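Clothing swap and mending room opens at Tierney Hall

By Ysaline Perrin

The Trundar neighborhood has a new place to take a shirt that doesn't fit anymore, and judging by the line at the door before ten in the morning, people were ready for it. The Irusano Clothing Room opened in February on the ground floor of Tierney Hall, in the tiled room that used to be the dance school's changing area, and it has been busy every week since.

The idea is simple. Bring clean clothes you no longer wear, take home the same number of pieces, and if something needs a stitch before it goes out, one of the menders will look at it while you wait. There's no charge for the swap. Mending costs $2 for a small job and $4 for a bigger one, which covers thread, needles and the electricity for the sewing machines.

Ekua Aryee started the whole thing from her own hallway. She ran a small swap among families at her daughter's school for two years, mostly winter coats and soccer clothes, until the bags got so deep she couldn't open her front door all the way. "My husband asked me very politely if I could find another hallway," she said. The hall's managers offered her the room for a trial season, and she said yes before she had seen the inside.

What strikes you first is how carefully the clothes are handled. Nothing goes straight from a bag to a rack. Every piece is checked at the mending table, seams and hems and pockets first, and the menders are wonderfully fussy about it. Pale clothing gets extra time, Aryee said, as a loose dark thread shows up on it from across a room. Folded, a light-colored garment can look perfectly fine, and then somebody follows the stitching along with a thumb and finds the spot where it wants to come apart. Piping and pocket edges are favorites at this table, and I heard a good ten minutes of happy argument about whether thread ends should be trimmed or tucked back in. (Trimmed won, but only just.)

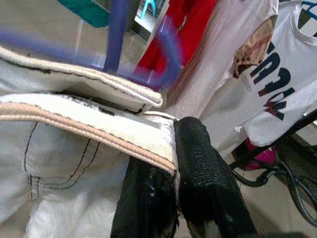
Learning to mend

Etornam Yakubu leads the mending side. He trained as a tailor and did alterations for Ninus, the dry cleaner on the corner, before going out on his own, and he is a terrific teacher – patient, quick with his hands and very hard to discourage. His beginner sessions take place at four in the afternoon and are already the most popular part of the program. Twenty people have signed up so far, among them three teenagers who want to shorten their own jeans and a retired bus driver who told me he had never threaded a needle in his life.

The first lesson is buttons. The second is hems. After that, people bring whatever they have at home, and the class works on it together. Yakubu keeps a shoebox of practice scraps cut from garments that were too worn to pass along, and he likes to hand a beginner a piece with an old seam still in it and let them pick it apart to see how it was made.

"You learn more from taking one pocket off than from me talking for an hour," he said. "And then you have to put it back on, so you really learn."

I tried it. My pocket went back on upside down, and I have been promised another chance!

On the rack

Once a piece has been checked it goes on a hanger and out to the floor, and this is where the room gets fun. The racks are sorted loosely by type, and the hangers came from a dozen different closets, so there is color everywhere you look. A bright red polo with white trim hangs on a red hanger, next to a plain white shirt on a purple one and a white T-shirt with big black lettering on a blue one. It's a cheerful sight on a gray morning, and the shirts are easy to slide along and look through. I watched a boy go back to the same rack twice before making up his mind.

Short sleeves are plentiful right now, since so many people clear out their summer drawers in winter. Aryee is delighted to have them and plans to hold some back for the warmer months. Children's shoes and adult raincoats are what the room runs out of first, and she would love to see more of both.

The opening morning brought in 40 bags, far more than the shelves could take. Afia Ametepe, who looks after the sorting, stayed until the evening to get through them and came back the next day to finish. She has since drawn up a chart showing what goes where, taped it to the storeroom door and revised it a few times – the current version has a separate line for scarves, after what she described as "a scarf situation."

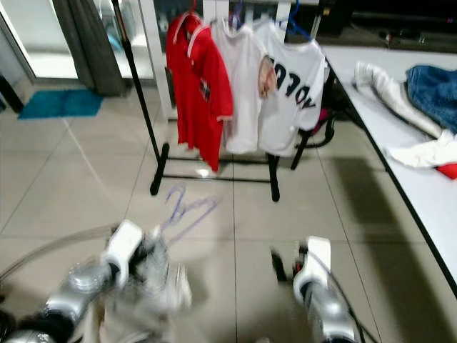 What to bring

Clothes should be washed and dry, in a bag you don't need back. Small repairs are fine to leave for the menders, but please pin a note to the spot so they can find it. The room can't take underwear, swimwear or pillows. Spare hangers of any color are welcome, and so are buttons, zippers and thread, especially white and black.

If you have nothing to swap, come in anyway and speak to Aryee or Ametepe at the desk. There is a shelf set aside for people who need something now, no questions asked. Anyone interested in the mending sessions can add their name to the sheet beside the door. Yakubu hopes to open a second group once he has found two more sewing machines.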